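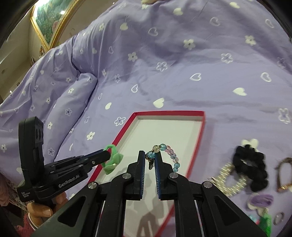 When a gripper drops things: slips, snags and pinched fingers

Small, smooth things are where a gripper lets you down. Beads roll, hair ties stretch, and a charm can catch in the linkage. We had two failures in one afternoon of sorting hair accessories with a GenRobot.AI pair. A string of beads shot out of the jaws, then one jaw stopped short of closing.

The slip came from hand cream on the pads. Wipe the ribs with a cloth wrung out in warm soapy water, then dry them. Don't use oil or polish.

The jaw that wouldn't close had hair wound round a pivot pin. Switch off, take out the battery, and draw the hair out with tweezers. Never poke about in the linkage with the power on - the arms can move when the snag comes free.

Other things worth doing:

Squeeze gently. Elastic held too tightly will fling itself across the room.

Pick beads up by the string if you can get at it. A hard grip can crack them.

Work over a shallow tray or box lid, on a bed if you like. Dropped beads don't bounce far.

Keep your free hand behind the jaws, and tie back long hair and loose sleeves.

If a jaw still sticks after cleaning, stop using it. Ours went back to the shop in Skendbridge with a bent pin.

Last updated Mar 9, 2018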